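Storing clear tubing so it does not kink

melati_p
18/09/2018
Hello all. I have 4 metres of clear plastic tubing for my small fountain. Every time I take it from the drawer it has a kink in the same place. How do you keep yours?

gurnitstead81
Hang it on a nail. Big loops, finished.

Goh
I don't agree with the nail. The weight pulls on one point and the tube becomes flat there. I coil mine by hand, following the bend it already has, and I keep hold of the free end until the tie is on.
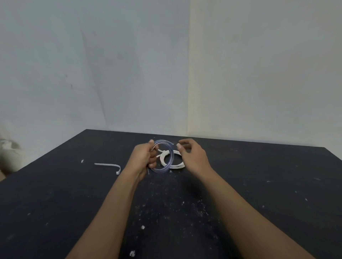 Clear tubing in the hands, white cable coiled on the table.

The loops should be wide — tight ones made my kinks worse.

gurnitstead81
Mine has been on the nail since May and it is still round. Maybe your tube is thinner?

Goh
Possible. But I would not put cable and tube on one nail, they tangle.

melati_p
Thank you both. My wall is tiled, so no nail for me. Goh, do you use string or a velcro strap for the tie?

Goh
Velcro, 2 pieces, not pulled tight.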